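Plekham Extends Automated Garment Handling to Second Sorting Room

January 30, 2022

Plekham, the textile reuse company, has confirmed that robotic handling will be extended to the second sorting room at its Sistlow site, following a trial that began last April. The company employs 47 people at the site and handles 3,000 garments a day.
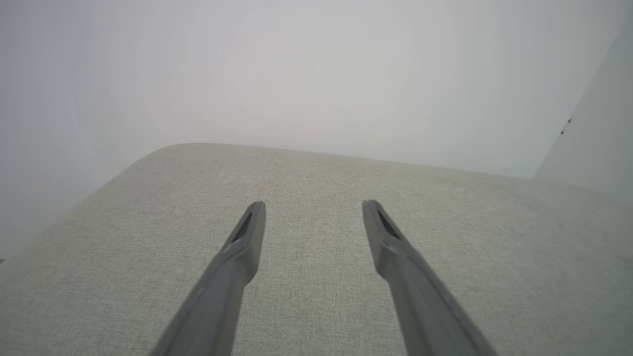
Gripper fingers over an upholstered surface at Plekham.

Under the new arrangement, robots supplied by Drollura will take over part of the lifting and spreading of clothing before inspection. Decisions on grading and repair will remain with staff. Plekham stated that no positions will be removed, although 300 hours of retraining have been budgeted and shift patterns will change.

Carys Gough, who manages the sorting rooms, said the heaviest adjustment has been one of pace. "Our graders used to set their own rhythm at the table. They now work alongside a machine that is slower with some items, and we have had to plan the day differently."
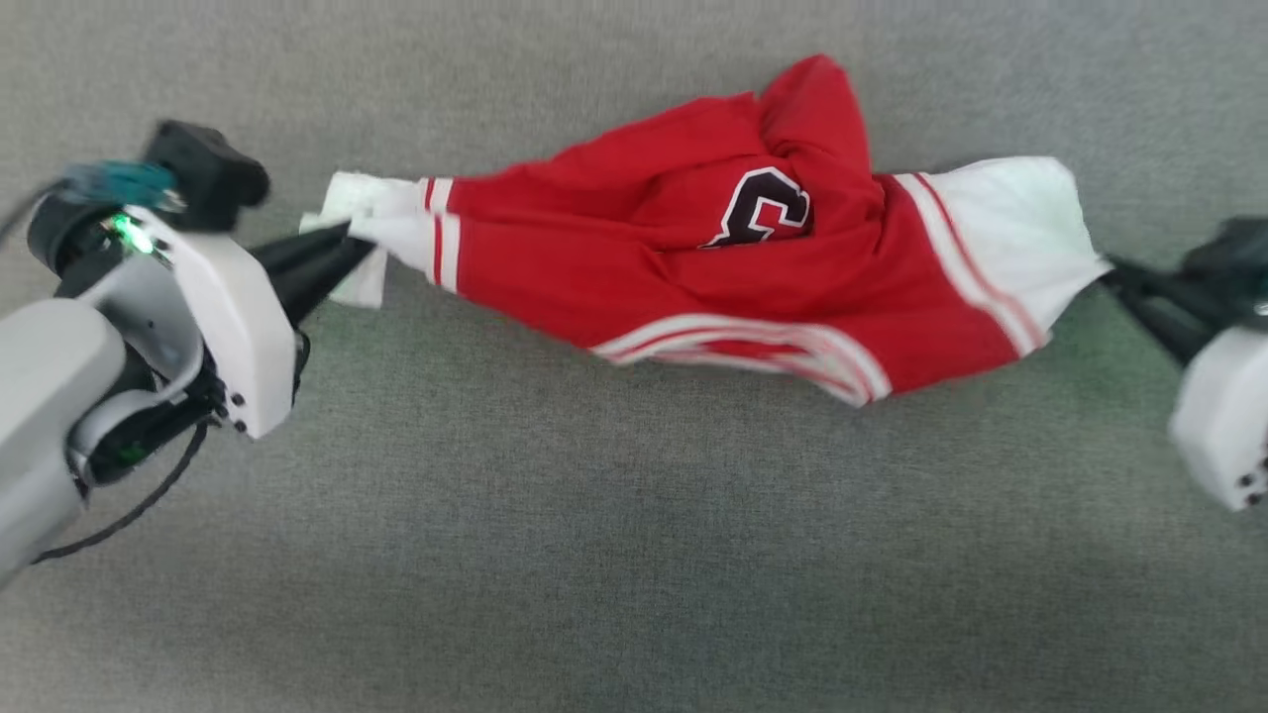

Tamara Levchenko

Jackets are among the garments included in the program. Sleeves and waistbands twist easily, and staff have asked for the right to set aside any piece they consider better suited to handling by hand. The company has agreed to this request - for the present - and will review it in April.

Employees who move to inspection duties will receive the higher grade of pay. A written guide to the new duties is available from the site office.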